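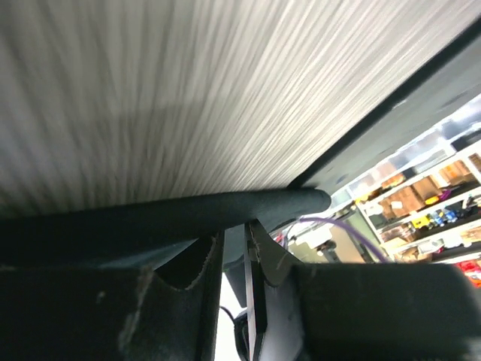

Zwischenbericht zum Teilvorhaben »Regeln und gute Praxis für Greifarbeitsplätze«
Projekt Brerero, Standort Prandach
Stand: 16. Oktober 2022
Verfasser: Kilian Oberholzer
Empfänger: Stesex, Förderbetreuung

1. Vorbemerkung

Der letzte Bericht hat den Eindruck hinterlassen, das Regelwerk sei im Wesentlichen fertig und müsse nur noch angewendet werden. Das war zu freundlich formuliert. Fertig ist der Text. Ob die Regeln im Betrieb etwas bewirken, wissen wir nach diesem Berichtszeitraum etwas besser, und das Ergebnis ist gemischt. Ich bitte darum, die folgenden Abschnitte nicht auf die Zahl der abgehakten Punkte zu verkürzen, auch wenn das Formular der Förderbetreuung dazu einlädt.

2. Stand der Arbeiten

Ausgewertet wurden 374 Durchläufe mit Greifbewegungen in der Nähe von Platten, Rahmen und gepolsterten Teilen. Das Regelwerk umfasst derzeit 36 Einzelregeln. Es gliedert sich in Vorbereitung des Arbeitsplatzes, Zustand des Greifers, Leitungsführung, Kamerasicht, Betrieb und Dokumentation. Die Fassung, die Baird im Frühjahr geliefert hatte, war länger. Wir haben Doppelungen gestrichen und mehrere Regeln zurückgestellt, deren Einhaltung sich am Arbeitsplatz nicht prüfen ließ. Sätze wie »Der Arbeitsbereich ist angemessen freizuhalten« stehen nicht mehr darin. Was angemessen ist, hat jeder anders gelesen.

Im selben Zeitraum sind 1447 Prüfvermerke eingegangen. Diese Zahl wird vermutlich in der Zusammenfassung auftauchen, deshalb dazu gleich eine Warnung: Ein Prüfvermerk belegt, dass jemand ein Feld ausgefüllt hat. Bei einem beträchtlichen Teil ist der Wortlaut über viele Einträge hinweg identisch, einschließlich desselben Tippfehlers. Ich halte diese Vermerke für kopiert und habe sie nicht in die Bewertung einbezogen.

3. Beobachtungen zu einzelnen Regeln

3.1 Zustand der Greiferfinger

Die Regel verlangt eine Sichtprüfung vor jeder Serie. Sie wird eingehalten, aber sie sagt nicht, wonach man schauen soll. Am linken Greiferfinger ist der Rand der ausgeschnittenen Kerbe hell verschrammt und wirkt leicht ausgefranst, auf der Vorderseite des linken Fingers sitzen helle Flecken. Ist das zulässig? Nach dem jetzigen Text ja, weil er nur »offensichtliche Schäden« ausschließt. Ob der Abrieb die Greifkraft oder die Wiederholbarkeit beeinflusst, haben wir nicht gemessen. Solange das offen ist, halte ich jede Grenzwertangabe für geraten. Baird schlägt eine feste Tauschfrist nach 100 Durchläufen vor. Auf Nachfrage konnte man mir keine Herleitung nennen. Eine runde Zahl ist bequem für die Lagerhaltung, mehr sehe ich darin vorerst nicht.

3.2 Leitungsführung

Die Regel zu Kabeln und Schläuchen unterscheidet zwischen Leitungen am Werkzeug und Leitungen im Raum. Die Trennung klingt vernünftig und geht an der Praxis vorbei. Zwischen den Fingern biegt sich unten ein schwarzes Kabel nach oben, und weiter hinten hängt ein violettes Kabel im Bogen vor dem Regal. Für das erste gilt der Abschnitt Werkzeug, für das zweite der Abschnitt Umgebung, und zuständig sind nach dem Organigramm zwei verschiedene Personen. Gefragt werden müsste aber nach dem gesamten Bewegungsraum des Arms. Ich schlage vor, beide Abschnitte zusammenzulegen und eine verantwortliche Person zu benennen.

3.3 Kamerasicht am Handgelenk

Hier bin ich am wenigsten überzeugt. Gefordert ist, dass beide Finger und die Kontaktstelle im Kamerabild erkennbar bleiben. Nahe an einer großen Fläche wird das schwierig. Die weiße Platte mit der grauen Holzmaserung nimmt oben viel Platz ein, die Maserung verwischt zu langen Streifen, und rechts oben kommt helles Licht dazu. Die Finger und die schwarze Stange mit dem matten Überzug sind zu sehen, also wäre die Regel dem Wortlaut nach erfüllt. Für die Beurteilung einer feinen Zustellbewegung würde ich mich darauf nicht verlassen wollen. Wir brauchen eine Anforderung an die Bildschärfe bei Bewegung und eine an das Gegenlicht. Beides fehlt.

3.4 Umgebung und Lagerung

Regale im Hintergrund sind nach dem Regelwerk erlaubt, sofern sie außerhalb der Reichweite stehen. Die Reichweite wurde für einen Arm ohne Greifer bestimmt. Das ist ein Fehler in der Vorlage, den wir übernommen und erst spät bemerkt haben. Kartons und kleine Gegenstände in den Fächern sind im Alltag vermutlich harmlos – nachgewiesen ist es mit dieser Rechengrundlage aber nicht. Die Abstände werden neu bestimmt, diesmal mit montiertem Werkzeug.

4. Schulung

Die Einweisung der Bedienenden ist abgeschlossen. Der schriftliche Test wurde von allen bestanden, allerdings fragt er fast nur Begriffe ab. Eine praktische Aufgabe, etwa das Abbrechen einer Bewegung bei Kontakt mit einer Platte, kommt nicht vor. Ich rate davon ab, die bestandene Prüfung nach außen als Nachweis sicherer Bedienung zu verwenden.

5. Mittel und Zeitplan

Die Sachmittel liegen im Plan. Bei der Personalzeit gibt es einen Mehrbedarf für die Durchsicht der Prüfvermerke, der aus dem Posten Reisen gedeckt werden kann, falls Stesex zustimmt. Die überarbeitete Fassung der Regeln war für diesen Bericht zugesagt. Sie kommt im Dezember. Eine frühere Abgabe wäre möglich, dann aber ohne die neuen Abstände.

6. Erbetene Entscheidungen

Umwidmung des Restbetrags aus dem Posten Reisen.

Zusammenlegung der beiden Abschnitte zur Leitungsführung.

Aussetzung der festen Tauschfrist, bis Messwerte zum Abrieb vorliegen.

Streichung der Kennzahl »Prüfvermerke je Monat« aus dem Berichtsformular. Falls sie aus formalen Gründen bleiben muss, bitte ich um einen Hinweis, dass sie über die Qualität der Prüfung nichts aussagt.

Rückfragen zu den Abschnitten 3.1 bis 3.4 bitte direkt an mich, zu den Mitteln an die Projektverwaltung in Prandach.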